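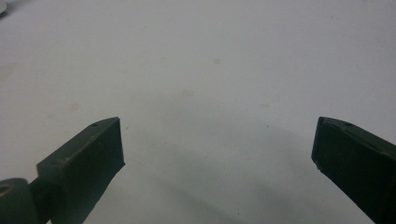 Two Months with the Dikar Handheld

The Dikar is a clamshell emulation handheld sold by Zorier. It ships with licensed games from Breathnach and Mitetti, mostly side-scrollers and a few puzzle titles. I bought it for the Breathnach shooters. I'm running firmware 1219, and everything below applies to that build only.

Setup takes a few minutes. The menu asks for a language and a region, then rescans the card each time you power on. With a full card the scan takes 11 seconds. There is no way to turn it off.

Video output is clean at the default setting. The integer scale option leaves a thick border, but pixels are square and scrolling is even. The "smooth" filter blurs text and I would leave it off. One of the Mitetti puzzle games ignores the setting completely and always runs stretched.

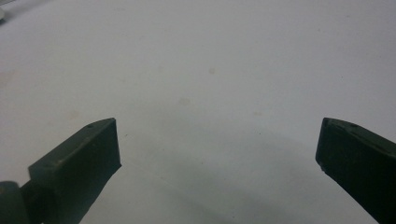 Input lag is harder to judge without a proper rig. I filmed the screen and the jump button together and counted frames by hand. The average was 7 frames on the built-in display, which is too slow for the later stages of most shooters. Over a cable to a CRT through a converter it felt worse, but I didn't measure that.

Sound is the weak point. The FM channels are mixed too low against the samples, so bass lines vanish in three of the Breathnach games. Headphones help a little. The speaker also buzzes on high notes at full volume.

Save states work, with 2 slots per game. They don't carry over between firmware versions, so finish anything long before you update. Button remapping is per system and not per game.

I haven't opened the case yet. The screws are a common size, and I want to see whether the battery is a standard cell before the next firmware comes out in December.

2 comments | 11 shares
Contact | Copyright, all rights reserved | Back to top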